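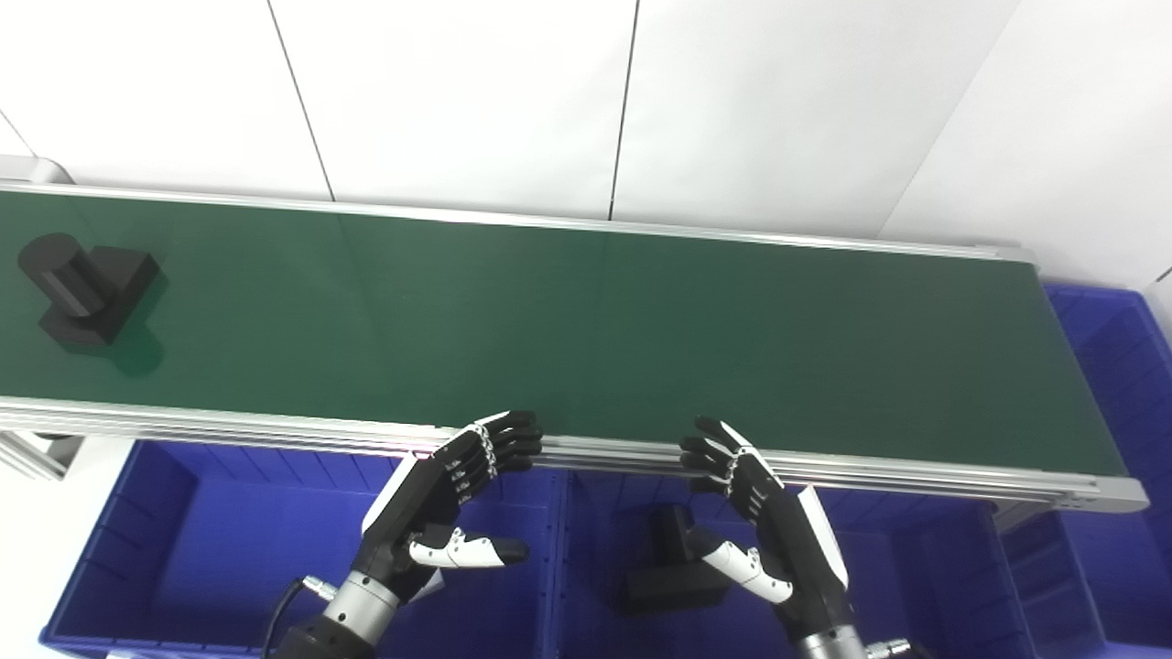 Anyone else running the Skunilix two-hand sorting package yet? We took the trial in January, quote was 4,000 a month with support, and I need to tell my boss yes or no pretty soon. Job is dull: black plastic part comes down the green belt, robot picks it, puts it in one of three blue bins underneath. Our part has a round boss stuck on a block, so it likes to lie on its side, and that's where I have doubts. Hands are nice. Four fingers and a thumb, closes gently, no marks on the plastic. Slow though. Best hour so far was 190 parts. Sales sheet says 532.

Posted by windwood_mike

532 is with their demo part, a plain cube. Ask them. We got 240 on a good day with something flat, and had to fight for it.

Posted by beltandbraces

Why five fingers for this at all?? Two-jaw gripper and a cheap arm would do 1,000 an hour on that part. You're paying for knuckles.

Posted by gripfan88

@gripfan88 we change parts a lot, nine kinds on this line. Every jaw swap is me with a hex key for half a morning. With the hands I teach a new part before lunch and its done. That's worth something.

Posted by windwood_mike

Fair, but nine kinds isn't that many. Quick change plate. Hokau sells one, we've had it two years, no complaints. Swap takes a minute.

Posted by gripfan88

Jerome Soriano here, I do installs for Cuadros, we resell Skunilix so take this how you like. Few things

- side-lying parts: turn on the "reach under" grasp, it ships off. Helps a lot with a boss like that
- mount the belt a little lower if you can. Fingertips right at the rail height means the hand lifts before every pick and you lose time
- check the wrist cables. If the loop hangs low it can catch a bin rim

You won't see 532 with that shape. I'd plan on 300.

Posted by jsoriano_cuadros

Catching on a bin rim is a design problem, not a tip. For 4,000 a month I don't want to be babysitting cables. We sent ours back over exactly that, plus support took four days to answer an email.

Posted by Jolan_D

Was that before the new support desk? Ours answered same afternoon.

Posted by beltandbraces

Before, I think. Still not going back.

Posted by Jolan_D

Turned on reach under last night. 260 this morning on the same part, two drops. Haven't touched belt height, legs are bolted and I need a second person. Cable on the left one does curve down a fair bit, going to clip it up. Thanks Jerome, would of been nice to have that in the manual.

Posted by windwood_mike

It's in the manual, page nobody reads, near the back. I've asked them to move it.

Posted by jsoriano_cuadros

260 vs 1,000. Just saying.

Posted by gripfan88

Yes we heard you. Mike can you post again once the belt is down? Am looking at the same package for a smaller line, and I'd want the number for a full shift, not one hour.

Posted by Jolan_D

Will do. Asking for one more month of trial before I sign anything.

Posted by windwood_mike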